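# How to ask for reconsideration after a disability denial

The letter arrives, it's several pages long, and the only sentence you read is the one that says no. Set it on the kitchen table and go for a walk if you need to. Then come back and read the rest, starting with the date at the top.

You have 60 days from when you receive the notice to ask for reconsideration. Social Security assumes the mail took 5 days to reach you, which is touching faith in the mail. Write the deadline on a calendar in ink. Then write a second date two weeks earlier and treat that one as real.

## Step 1: Find the reason

Most denials are either technical (work credits, income, assets) or medical. The medical kind will list the records that were looked at. Check that list against your own. If your back surgeon isn't on it, the person deciding your claim may never have heard of your back surgeon.

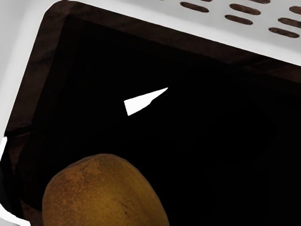 DIRKUM, 19 Mar 2023

## Step 2: File the request

You can file online or on paper. The paper route uses Form SSA-561, the request itself, along with a disability report and a signed release so they can get your records. For a medical denial the online version walks you through the same questions, in an order that will make you wonder who hurt it.

Where the form asks why you disagree, keep it short. "I cannot work because of my conditions, and the decision did not consider my records from the Wellum clinic" does the job. Four pages on the character of the examiner does not, however well it reads.

If you file on paper, make a copy of everything and get a receipt. If you file online, save the confirmation page. A folder called "stuff" will be hard to find in January.

## Step 3: Fill the gaps

The disability report asks what has changed. Go through these:

- New doctors, tests, hospital stays or prescriptions
- Side effects, including the dull ones like napping through the afternoon
- Daily tasks you've stopped doing, or now do badly
- Anything that was missing from the list in Step 1

Be specific. "I have trouble standing" is true of most people by Friday. "I can stand at the sink for five minutes, then I have to sit down" gives the examiner something to use.

My neighbor Heriberto Cárdenas sent in 963 pages from Hudec Hospital, 229 of which turned out to be billing. He also left out the one letter in which his doctor described how long he could sit. Send the letter. If you still have records on the way when you file, say so and file anyway. The deadline won't wait for the fax machine.

## Step 4: Go to the exam if they schedule one

You may be sent to a doctor you've never met for what's called a consultative exam. It will be brief. Go, bring your medication list, and answer for an ordinary day, neither your best one nor the one you save for relatives. If you can't make the appointment, call the number on the notice before the date – skipping it can get you denied all over again.

## Step 5: Wait, but keep your phone on

Somebody new reviews the file. It usually takes months. Report a new address or phone number right away, and open every envelope, including the thin ones.

A lot of people are turned down at this stage too. The next step is a hearing before an administrative law judge, with its own deadline in its own letter. If you've been putting off finding a representative, this is a good time. Most charge a fee only if you win, and the fee has to be approved.

## If you missed the deadline

File anyway, with a written statement asking for more time for "good cause." Being in the hospital counts, and so can never having received the notice. Attach whatever proof you have. Finding the letter under a Forketti catalog is a harder sell, but tell them the truth and let them decide.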